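Write the Rule Where the Hands Are

I love a good rulebook. I know how that sounds, but give me a two-page sheet that a new operator can read before the coffee cools and I'm happy all morning! What I can't get excited about is the 50-page kind, and our field is starting to turn those out.

At Clerberg we collect demonstrations with hand-held grippers, two at a time, mostly small desk tasks. Pens into holders, pens out of holders, caps, clips. The first set of rules we wrote covered file names, lighting and battery swaps in loving detail. It said almost nothing about how to hold the thing.

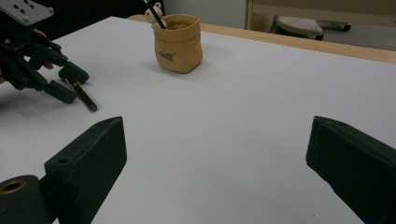
Good practice should start with the grip, and I'd put it on line one. Where do the fingertips go, how far do the pads close, which gripper waits while the other one works? With something as thin as that black stick, held at a slant with its tip just over the white tabletop, a small change in the wrist matters a lot. So does leaving open table between the fingers of the other gripper. Two operators will each do it their own sensible way, and after 500 takes you have two habits mixed together and no record of which is which.

Seema Chaudhary, who trains people at Seyoum, argued with me over this in January. She thinks strict grip rules make stiff, unnatural motion, and she has a point. My answer is to fix the start and the finish and leave the middle alone. Say where the tool rests, say what counts as done, then let people move like people.

I'd also love to see groups publish these sheets next to their data. Ours is going up this month, crossed-out lines and all. Please steal it, and send me yours!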